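Tips > Kitchen & Home > Small Fixes

Search the tips Go

Windowsill herbs, sticky jars and the drawer that won't close

I had a whole post planned about pantry labels, but my inbox has been nothing but windowsill questions since February, so we're doing windowsills first and then whatever else I've got scribbled on the back of the gas bill. Grab a coffee!

Let's start with basil. If yours comes from the grocery store in one of those plastic sleeves, it's really a dozen or more skinny seedlings crammed into one pot, all fighting each other for a drink. Take the sleeve off the minute you get home. Then tip the whole thing out, pull the root ball gently into four clumps and pot them up separately. You'll lose a few stems and that's fine, eat those. I did this with a sad little plant from the market in Gresumdale and was still picking leaves off three of the four pots at the end of summer (the fourth one got left on top of the radiator, and that was entirely my fault).

Water from the bottom. Stand the pots in a dish with an inch of water, leave them for half an hour, pour off what they haven't taken up. Efe Balogun wrote in to say she uses an old roasting pan so she can do all of hers in one go, and I've copied her ever since.

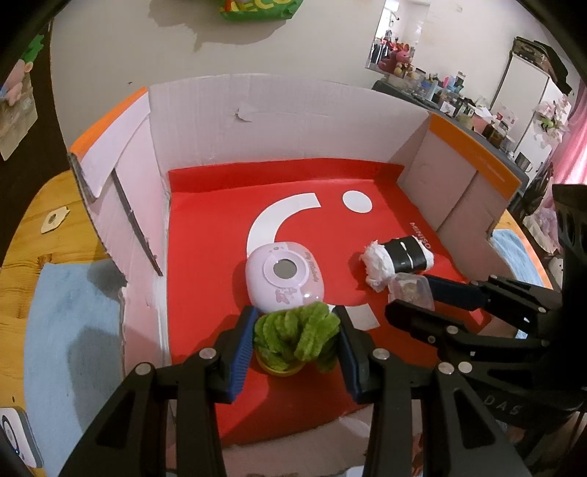

Pot size is where most people go wrong with herbs, me included. We all buy pots that look sweet on the sill and then wonder why the parsley is yellow. Parsley wants depth, it has a long root like a carrot, so give it something at least seven inches deep and don't argue with it. Chives will put up with nearly anything. Thyme likes to be a bit cramped and a bit ignored. A small yellow pot like that one, with a bushy green thing made out of pipe cleaners in it, is lovely for the spot over the sink that gets no sun at all, and you never have to water it! For real plants I keep the tiny pots for cuttings only. Mint roots in a glass of water in a week or so, and once it has a decent tangle at the bottom it can go into a little pot for a short while before it moves somewhere bigger. Keep mint by itself, please. It'll take over anything you plant it with.

If you get those tiny black flies hovering around the soil, let the top inch dry out completely before you water again, and set out a saucer of cider vinegar with one drop of dish soap in it. It won't clear them overnight. Give it two weeks and change the vinegar when it gets murky.

Jar labels

Hauwa Danladi asked how I get labels off jam jars without the gray fuzz that's left behind. Fill the jar with very warm water first, put the lid on, and let it sit ten minutes so the glue softens from the inside. Peel slowly from a corner. For whatever stays put, mix equal parts baking soda and cooking oil into a paste, smear it on, go and do something else for 20 minutes, then rub it off with a scrap of old towel and wash the jar in soapy water. Peanut butter works too, if you don't mind your jars smelling like lunch. Plastic tubs scratch, so skip the baking soda on those and use plain oil.

And lids that smell of pickles: leave them out in the sun, inside up, for an afternoon. I've tried soaking them in everything and the sun still does it best.

The drawer that won't close

Mine was the one under the toaster. I'd blamed the runner for months and even priced up a new one, and then I took the drawer right out and found a wooden spoon and 16 twist ties living behind it. So, first tip, take the drawer out. If it's an old wooden one that sticks, rub a stub of candle along the bottom edges and the rails. If it has metal runners, vacuum the crumbs out of the track with the thin nozzle, wipe with a barely damp cloth and let it dry.

For what goes back in, I've given up on bought dividers. My last set slid around every time I opened the drawer, and I got so tired of hearing the potato peeler go clattering to the back. These days I cut down boxes from the recycling. 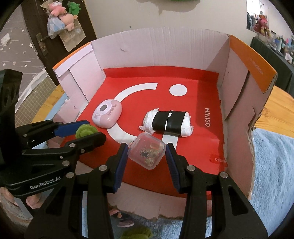 Cut them a little lower than the drawer front, about half an inch, so nothing catches when you shut it. A bread knife goes through corrugated card much more easily than scissors do, just lay it on a board you don't care about and saw away from your fingers. Run packing tape over any rough edge (it sheds little brown crumbs otherwise, and they get into the forks). I like a sheet of something bright in the bottom too. Wrapping paper's fine, or a paper shopping bag opened out flat. When it gets grubby you lift it out and put in another.

Fit the biggest box first and work toward the front. Gaps narrower than a hand are handy for skewers, straws and that one chopstick.

Cornel Dobre lines his with leftover shelf felt and says it keeps the knives quiet. I haven't tried it, but I do have a roll in the closet, so maybe next month.

Quick ones before I go

Brown sugar gone hard? A slice of apple in the tub overnight, then take it out in the morning.

Rub half a lemon and some coarse salt over a stained cutting board, let it sit five minutes, rinse and stand it on its edge to dry.

Keep the rubber bands off broccoli. They're perfect for gripping a stuck jar lid.

Next time it really will be pantry labels.

Contact | Copyright Sosuvetti Home Tips | Back to top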